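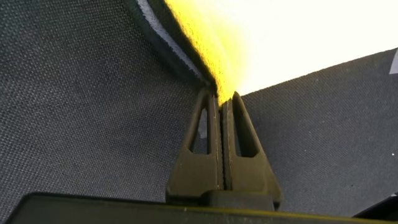
My sister says I should just bin the lot and start again with a new pack, because a cloth that's done a bathroom floor never comes back, whatever the label says. She said it twice. On the phone, so I could carry on folding.

Anyway. Cloths. I've been meaning to write this since we moved to Lerkstead and the airing cupboard went from a proper cupboard to one shelf with a boiler under it. Everything soft in the house now lives on that shelf or on the back of a chair. Mostly the chair.

The bright yellow fuzzy ones are the problem. They grab everything. Put one down on anything dark grey and you're picking yellow fluff off it till bedtime — and the grey gives it back too, little dark bits all through the pile. So rule one, which I've broken already this week, is yellow with yellow and nothing else in the drum.

Rule two, no softener. Learnt that the hard way with a bottle of Hirnow, smelt lovely, cloths just pushed the water about afterwards. Six of them. Took three washes with nothing but hot water to get them drinking agian.

Folding. I do thirds, then half, fold facing out so I can pull one without the pile coming down. Takes no time if you do it stood at the machine. Takes all evening if you carry the heap to the sofa first, ask me how I know.

The greys get done seperately, bigger, heavier, rolled not folded. They go at the back of the shelf where it's warmest. I got 8 in last night and then the door wouldn't shut, so two are back on the chair.

Still not sure about a basket. Jeltel do a shallow one that's 32 cm across and I've measured the shelf and it would go, just, if I move the spare bulbs. But then where do the bulbs go.

Not binning the yellow ones though. One of them did the whole of the car last month and it's fine. Bit flat in one corner.

Right, drum's finished, need to get it out before it creases. Will do the bit about tea towels next time, I've got opinions.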